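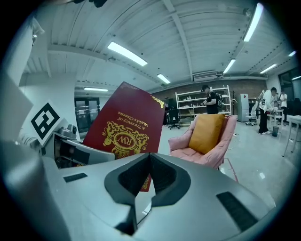 I have been putting off the hardbacks for most of the summer. The paperbacks were easy: measure the tallest, set the shelf, fill it, move on. Decorated hardcovers need more thought, particularly the uniform sets in dark red and gold that turn up in every house clearance. "A Treasury of World's Classics" is the usual wording on the ones I have, with initials in an oval on the front board.

The gilt is the weak point. On most of these bindings it is a thin foil pressed into the cloth or imitation leather, and it rubs off wherever two boards slide against each other. Pulling a volume out by the top of the spine does more harm than reading it. Push the neighbours back slightly and grip the book by the middle of both boards.

Method so far:

Dust the top edge first, book held firmly shut, brushing away from the spine. A soft 9 mm brush is enough. No water, no polish.

Check the hinges. If the front board swings freely, the book goes in a separate pile for Marjorie Pilkington, who still has her bookbinding press.

Shelve upright, snug but not tight. Anything over 30 cm lies flat, two deep at most.

Open metal shelving is fine for this if the edges are smooth. I line each tier with plain card, cut 5 mm short at the front so that it doesn't catch. Wire tiers leave marks on the bottom edges within a year or so – line those without fail.

The catalogue stands at 1008 entries, of which 91 have no date of printing. Cheap reprint series often leave it out altogether. Lacey Kershaw suggested going by the publisher's address on the title page, and that has settled a few. The rest are entered as "n.d." and will stay that way until September, when I can get back to the library at Demholm.

Next job is the atlases, which fit nothing.

Older post | Newer post | Archive | About

This site uses cookies to remember your settings. Accept | Decline

© 2023 Darius Kalniņš | Contact | Back to top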